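Bayu Halim wants to count books

The Giltbridge reading challenge is back this winter, with a new name, a new sponsor and the same argument behind it: if you give children something for reading, they will read more. I have heard this argument from principals, from publishers and once from a man selling bookmarks. I have never seen it backed by much. So when the Wesport branch offered me an hour with the librarian who runs the thing, I said yes and brought the figures from last year, which the library had posted and which I doubt many people had read.

Bayu Halim had read them. He had them open on his desk when I came in.

"You're going to ask about the gap," he said.

I was. Last year's challenge reported 2699 books logged by children under 13. Over the same weeks, the children's section at Wesport lent 1297 items to cards registered in the program. That leaves a lot of reading that happened somewhere else, or didn't happen.

"Kids have books at home," Halim said. "They have classroom shelves. They trade with their cousins. Siblings share one checkout and both log it, and that's fine, they both read it. I would worry a lot more if the two numbers matched."

I told him that was a convenient way to look at a number that had doubled on its way to the press release. He took this well enough.

"It's convenient, sure. I can't prove it. I can tell you that we didn't ask for proof, on purpose. The year we had parents sign every line, we lost the kids whose parents work nights. Those are exactly the kids we wanted."

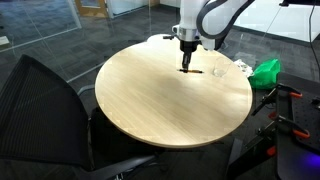 The new version is called Flollilar, a word that a group of fourth graders apparently came up with and that no adult I've met can say twice in a row. Children get a paper chart with 17 squares on it. Each square is a kind of reading: a book with a map in it, a book someone in your family liked, a book you gave up on. Fill a row and you pick a small prize. Fill the chart and you vote for the Flollilar shelf, a display of favorites that stays up by the front desk until summer.

I asked about the square for a book you gave up on, because it looked to me like a free pass.

"It's the most popular square by a mile," Halim said. "And it's the one teachers complained about. But I think quitting a book is a reading skill. Adults do it all the time. You bring home four, you finish one. We tell children that every book they open is a contract, and then we're surprised they don't want to open any."

It's a good answer. I notice, though, that it is an answer about how children should feel about reading, and my question had been about whether the chart measures anything. These two subjects kept trading places all through our talk. When I pushed on the numbers, I got feelings, and when I asked about feelings I got a handout.

The handout came from Etim, the company that supplies the online side of the program. Families who don't want the paper chart can log books through Etim's site, where there are badges and a running total. Wesport pays for this out of its programming money. Halim wouldn't tell me the price and said I could get it from the town, which I am now trying to do.

"I didn't love it at first," he said of the online log. "I still prefer the paper. But there are families who move between two houses, and the paper chart is always at the other house. For them the site works."

Does the site keep what the children type in? He said that it stores a first name, a grade and the titles, and that the library asked for the records to be cleared at the end of each challenge. I asked whether anyone had checked that they were.

"We have it in writing," he said.

I asked again.

"No. I haven't personally checked. That's a fair thing to put in."

So it's in.

Where we disagreed most was over prizes. My view, for what it's worth, is that a child who reads for a keychain learns that reading is the thing you do to get the keychain. When the keychains stop, so does the reading. There's a fair amount of writing on this and it doesn't all point one way, but enough of it points mine that I'd expect a library to be nervous.

Halim is a little nervous. He has cut the prizes down. There used to be a raffle for a bicycle, and he ended it the year he took over, over some loud objections. Now the prizes are a sticker sheet, a pencil case, or a paperback from a cart of new ones.

"Guess what they pick," he said.

I guessed the stickers.

"The little ones, yes. From third grade up it's mostly the paperback. You can be cynical about that too, I suppose. Maybe the pencil cases are ugly."

I asked if I could see the tally of what they picked. There isn't one. He was going by memory and by how often he had to refill the cart.
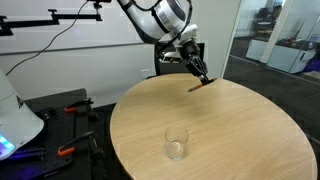 Traian Lazăr

There is a version of this story in which the librarian is a true believer and the reporter goes home charmed. I don't want to write that one, partly out of stubbornness. Halim is easy to like and he answered everything I asked, but a program can be run by a likable person and still not do what it says on the poster. The poster says it "builds lifelong readers." I asked him how the library would know.

"We wouldn't," he said. "I argued against that line. I wanted it to say 'Come read with us.' I was told it didn't sound like enough."

Who told him?

"It was a group decision," he said, and moved a stack of charts from one side of the desk to the other.

What he would like to track, if he had the staff for it, is whether children who take part are still borrowing in April, when the challenge is long over and the shelf of favorites is old news. The library could do that without learning anything private, by looking at whether the cards are in use. It has never been done at Wesport. He said he'd ask to do it this time. I wrote that down in front of him and he watched me do it.

I also talked for a while, with Halim's blessing, to the families who come in on Sunday afternoon. It was a mixed bag. One mother told me the chart had caused the first fight about books in her house, as her younger son had filled in squares with titles he'd made up. Her daughter, standing next to her, said that one of the made-up titles was pretty good. A father said he had been asked to read aloud again for the first time in two years, because a square required it, and that he would happily see that square printed four more times.

A boy of maybe ten told me he'd finished his chart already. I asked which book he liked best. He thought it over for longer than I expected and named one about shipwrecks, then told me most of the plot, including the end. I asked if he would have read it without the chart. "I read it before," he said. "I just wrote it down now."

I brought this to Halim, who laughed and said re-reading counts. It's on the back of the chart, in small type. I checked, and he's right.

I came away thinking the challenge is harmless, which is a lower bar than the one it sets for itself. The paper chart seems to me the better half. It costs next to nothing, it can be lost without consequence, and the odd squares get people talking about books they might not have mentioned. The online log I'd want to know more about, starting with the bill. As for that total from last year, I'd be glad if the library left it off the posters until somebody can say what it's a total of.

Halim doesn't agree. "People like a big number," he said when I was putting my coat on. "The kids like it. They ask me what we're up to."

What are they up to so far this year?

He said he'd rather not say yet, and then he told me, and then he asked me not to print it.

Charts for the Flollilar challenge can be picked up at the children's desk at Wesport. You don't need a library card to take one.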